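Does anyone still trust "recyclable" labels on coffee pods?
Print this thread | E-mail to a friend
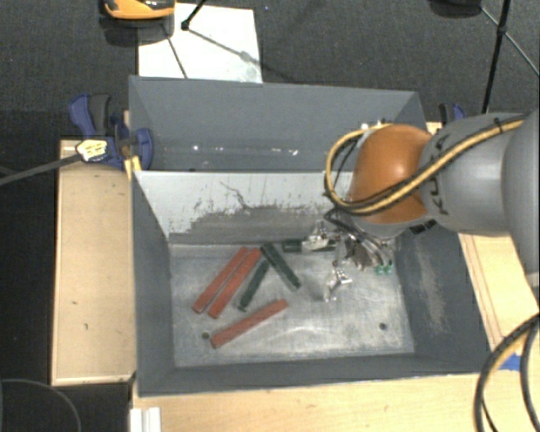 Gray metal bins under a robot arm.

linger_skov wrote:
Erkier now prints "fully recyclable" on its pods. I have a box in front of me and it says to peel the lid, empty the grounds, rinse and "check locally". I checked locally. The county won't take anything that small. So what exactly is recyclable about it?

Priltel63 wrote:
The material is. That's all the label claims.

linger_skov wrote:
Then the label is useless to me. My kitchen isn't a materials lab.

lucero_ch wrote:
You can mail them back. I've done it since February and the bag is free.

oldpot1991 wrote:
Free to you – somebody pays for the truck. The bag holds 600 pods if you believe the leaflet. I'd like to see the person who keeps 600 used pods under the sink before mailing them.

lucero_ch wrote:
I mail mine half full. No smell if you rinse them.

Priltel63 wrote:
Half full is still better than landfill. You people want it perfect or you won't do it at all.

oldpot1991 wrote:
I want a number. How many come back? I wrote to Erkier and got a paragraph about their values.

Reader comments

Shaohua Qin: Bought a metal filter in 1991 and it still works. Grounds go on the roses.

Aparecida Medeiros: My mother can't manage a filter with her hands, and pods are easy for her. Please remember that before you sneer.

Lærke R.: Fair point, but it doesn't make the label any more honest.

Contact us | Copyright Flarnitz Forums | Back to top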